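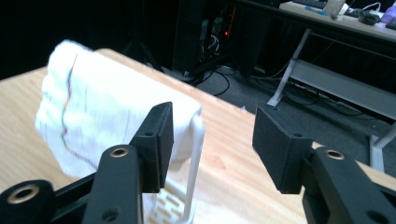
When will the first full set of recordings be ready to train on?
End of March for the cloth tasks, if the second hand unit comes back from repair on time. The dish tasks will run later and we'd like to agree a new date with you.

Progress report, Jolel project, household handling examples
To: Aranka Balogh, Tromeva
From: Géza Vass
20/03/2024

Aranka, sorry this is going out late in the day, wanted the counts checked first. Short version up top, details under.

Where we stand
2,505 recordings kept. 299 thrown out. The kept ones are all uploaded to Kwok and you should have read access, shout if not. Most of the rejects are from the first days, when people were still getting used to the hand-held grippers. Rate is much better now.

22 people have recorded so far. Plan was fewer people doing more each, but we found hands get tired and the recordings get sloppy after an hour. So shorter turns, more people. Costs slightly more in training time, saves it again in review.

What counts as one recording
Somebody asked at the last call, so writing it down. One recording = one task, start to finish, with a one-line text label. Hang the cloth on the rack. Take the cloth off the rack. Fold once and put down. No chaining of tasks in a single file. If the person drops the cloth and picks it up again we keep it, and mark it as a recovery. We want those. The early test model had hardly any of them to learn from and just stopped when it lost its grip.

If the person touches the cloth with a bare hand halfway through, it goes out.

Cloth tasks
Going well. Hanging is the strongest group. Taking off is fine. Folding is thin, some 70 recordings short of what we promised for this stage, will be made up next week. The trouble with folding is the labels: people wrote "fold" for anything from one neat fold to a sort of squash. Now there are two labels and a reference card at each table. Old files are being relabeled by hand, about half done.

White cloth on white rack is hard for the system. Bright light washes out the top of the fabric and the edge is difficult to find. We talked about dropping the white sets, decided against it, people own white towels. Instead the same tasks get repeated with the blinds down, and with darker fabrics, so the learning side sees both. Blinds were free. Darker fabrics came out of the small items budget.

Dish tasks
Behind. Only the trial recordings exist and I don't count them in the total above. Two reasons: the pads slip on anything glazed, and the person who was setting up the task list moved over to fixing cloth labels. New pads are on order from Devov, no ship date yet. I would rather move this work back than push out recordings we'll end up deleting. Need your OK on that.

Equipment
Three hand units, two working. The third has play in one of the links, so the jaws don't close square. Out for repair. We went back over its files from the final two days before it was pulled and those are part of the 299.

Tracking drops out when the unit is held low and close to the body. Table height was changed to help and it did help. Not fixed completly.

Storage fine. Upload is slow in the afternoons so now it runs overnight.

Checking
Every recording is watched once by someone who did not make it. Takes longer than anyone planned for. A first-pass script now catches the easy ones (empty file, clock out of step, gripper never closes) and the reviewers only see what's left. The script has flagged a few good files by mistake, mostly very slow ones, so nothing gets deleted without a person looking.

Test training
One small run on the hanging task only. The model gets the cloth to the rack more often than not, then lets go too early. Too soon to read much into it. The people recording tend to let go quick, before the cloth has settled, and I think that's what it has picked up. Instructions changed last week: hold a beat, then open. Next run will be with the new files mixed in, and one with the new files alone so we can compare.

Money
On budget overall. Under on travel, over on reviewer hours, the two nearly cancel. Would like to move the leftover travel money into review formally. Sheet is attached to the same email as this.

Needed from you
Yes or no on moving the dish tasks back.
Yes or no on the travel money.
A name at Tromeva who can look at the label list before we freeze it. Should be an hours work at most.

Next up
Finish relabeling the folds. Make up the folding shortfall. Third unit back and tested against the other two before anyone records with it. Second test run. I'll send the numbers from that seperately as soon as it's done, no need to wait for the next report.

Géza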